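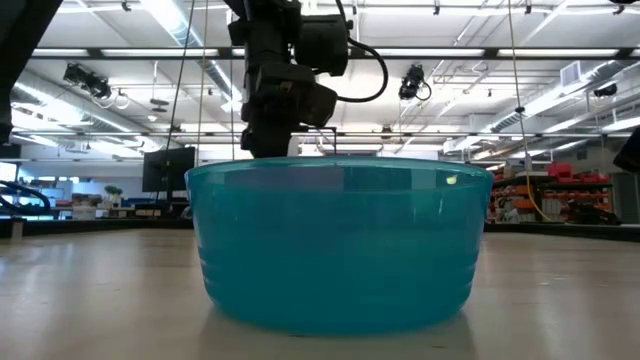 Jillstead Renters Group Questions Bretumach's "Lifetime" Kitchenware Claims

Group asks company to publish its test results before January price change

JILLSTEAD – December 8, 2022 – The Jillstead Renters and Households Association today called on kitchenware maker Bretumach to release the testing behind the lifetime guarantee on its Verley line of plastic mixing bowls, colanders and storage tubs. The association says the guarantee, as written, promises a good deal less than the word on the label suggests.

Verley products went on sale in Jillstead stores this spring at close to double the price of comparable plastic kitchenware. Bretumach's advertising tells shoppers they will "never buy another bowl." The company has told retailers it will raise prices across the line again in January, citing the value of the guarantee.

The association would like to know what that value is.

Between April and October, it collected 1,536 survey responses from member households on the plastic kitchenware they use every day. Of those households, 300 owned at least one Verley product, and 103 of them reported a crack, a warp or a lid that no longer fit. Only three said they had received a replacement. The rest either did not file a claim, gave up partway through or were turned down.

The survey was sent to members and was not a random sample of Jillstead residents. People with a cracked bowl may well have been more eager to answer than people without one. The association makes no claim that the figures describe Verley buyers in general, and it would welcome better numbers. Bretumach presumably has them.

"We asked a simple question in August, and we got back a brochure," the association said in a statement approved by its board. "If the bowls last a lifetime, there should be a test report somewhere that says so. We would also settle for a sentence telling us whose lifetime it is."

That last point is less of a joke than it sounds. The guarantee card packed with each Verley product covers the item "for its expected lifetime under recommended conditions of use." The card does not say how long the expected lifetime is. The recommended conditions are listed on a separate page of the company's website, where they have been changed at least once since spring. The current version excludes damage from the lower rack of a dishwasher, from microwave heating of any food containing oil or sugar, from stacking while warm and from "commercial or frequent domestic use." The word "frequent" is not defined either.

A household that bakes on weekends and washes up by machine could fall outside the guarantee without ever knowing it. The card tells buyers to keep the original receipt and the cardboard sleeve. Members who filed claims said they were asked for both, along with proof of the purchase date and a return shipment at their own expense. For one of the smaller tubs, the postage came to more than the tub.

The association also questions the Pathak rating printed on the Verley sleeve. Shoppers could easily take the Pathak rating for an independent grade. According to Bretumach's own retailer materials, Pathak is the name of an in-house scoring method that combines "durability, feel and color retention" into a single number. The materials do not explain how each part is measured or how much it counts toward the total. Every product in the Verley line has received the top score.

None of this means the products are bad. Many members said they like their Verley bowls, and several praised the weight and the pouring edge. A plain plastic bowl is a useful thing and can last for years with no guarantee at all. Plenty of households in the survey were still using unbranded ones they had bought secondhand or been given by a relative. The association's complaint concerns what people are being charged for a promise that appears very hard to collect on.

The association is asking Bretumach to take the following steps before the January price change:

Publish the durability testing for the Verley line, including the number of items tested, the wash cycles used and the failures recorded.

State the expected lifetime of each product in years, on the package.

Print all conditions of the guarantee on the card itself, and honor the conditions that were in force on the date of purchase.

Pay return postage on accepted claims.

Explain the Pathak rating in everyday language or remove it from the sleeve.

The association has also written to the stores in Jillstead that carry the line, asking them to show the guarantee conditions at the shelf. Two have agreed. One replied that it relies on the manufacturer for product information, which leaves shoppers about where they started.

Households that own Verley products are advised to keep receipts and sleeves, to save a dated copy of the online conditions and to file a claim even if they expect it to be refused. Written refusals should be kept. Members may bring them to the association's office during regular drop-in hours for help with an appeal.

About the Jillstead Renters and Households Association

The association is a dues-supported membership group that provides advice on leases, utility bills, repairs and consumer purchases. It accepts no funding from manufacturers or retailers. Copies of the survey questions and the full table of responses are available on request from the association's office.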